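Planning a budget for a tape-handling cell

Branislav Murín, Puldale

Updated July 6, 2018

Sticky, flexible stock costs more to handle than rigid parts, and most of the extra goes on fingers and trial time. Work through the steps in order before asking Sodero or Bestcombe for a quote.

Step 1. Write down the hardest grip

For tape, price the job on the free end, not the roll. 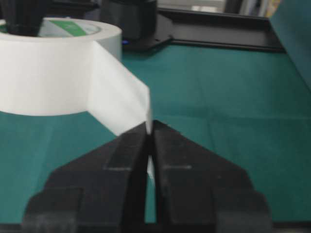 Free end of the tape held between the fingertips.

Note the tape width, the full roll weight and the smallest core you will stock. Suppliers will ask for all three.

Step 2. Price the fingers apart from the gripper

Ask for body and fingers as separate lines. Our budget was 2,000 for the pair and the Bestcombe quote came in at 1,822, with spare fingers left out. Spares added 35 each.
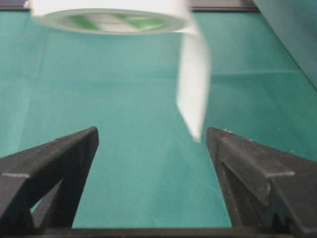 Order spares with the first batch, as a second small order usually carries its own delivery charge. Check that the drawings are included in the price - Lộc Khương had to redraw a set by hand in January.

Step 3. Decide on one arm or two

One arm needs a fixed holder for the roll. Two arms can hold the roll and draw the strip in free space, but allow for a second controller and more floor area.

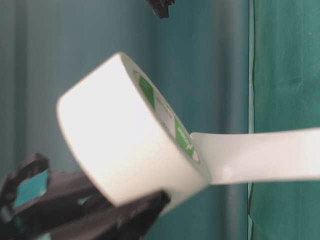
Step 4. Set aside trial stock and hours

Allow up to 11 rolls for trials. Enter them as consumables so they do not come out of the equipment line. Book operator hours separately.

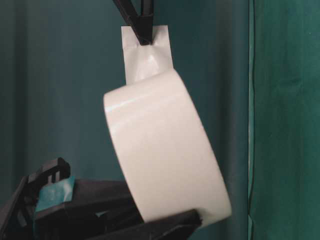
Step 5. Send the request

Attach the grip notes from step 1, the finger lines from step 2 and a floor plan. Ask for prices to be held until the trials are finished.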